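The new sofa is in, and it's a beauty

Aug 5, 2025 | By Wycliffe Odera
2 min read

Well, it finally got here! Regular readers will remember the long debate over what should replace the old brown couch in the Nelham lounge (137 of you wrote in, and I read every one). The curvy gray one won by a mile, and I could not be happier about it.

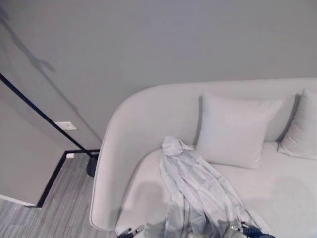
Pale gray all over, with pillows to match.

What I love most is the shape. The back just keeps going and turns into the arm in one big sweep, like a shell, and there's a thin piped edge along the rim that I didn't notice until I was sitting there with my coffee. It came from a small shop over in Atville called Barbieri, where Pranab Jayawardena spent a whole afternoon trying out seats on our behalf. We had set aside 400 dollars from the August yard sale for it, and the shop let us have the floor model for exactly that, pillows included!

Now, a word on living with a sofa this light. Pranab's advice is to plump the pillows when you get up and to shake out anything you've left lying across the seat. Robes and light jackets are the big ones. Thin fabric creases like crazy if it sits in a heap, so pick it up by the shoulders, give it a good shake, and either fold it in thirds or put it on one of the hooks by the door (there are 8 of them, and I have never seen more than two in use).

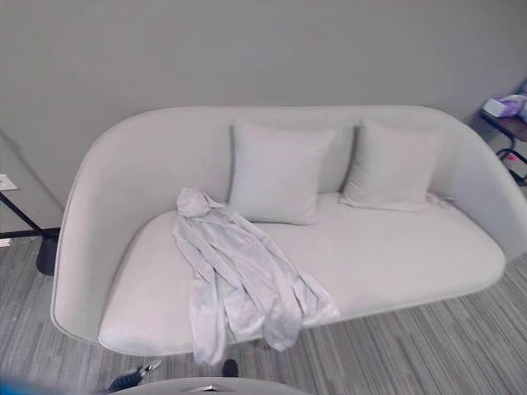

Room for two, once the robe or jacket finds a hook.

I'd also say check the front of the cushion while you're at it, where sleeves and hems like to slide down toward the carpet, and have a quick look in the corners by the arms for little odds and ends.

Come try it out! The lounge opens at 8 every morning, and I'm usually in there early with the crossword. If you have a gray or blue throw blanket you no longer need, leave it with Pranab at the Sosonard desk and we'll see how it looks over the arm.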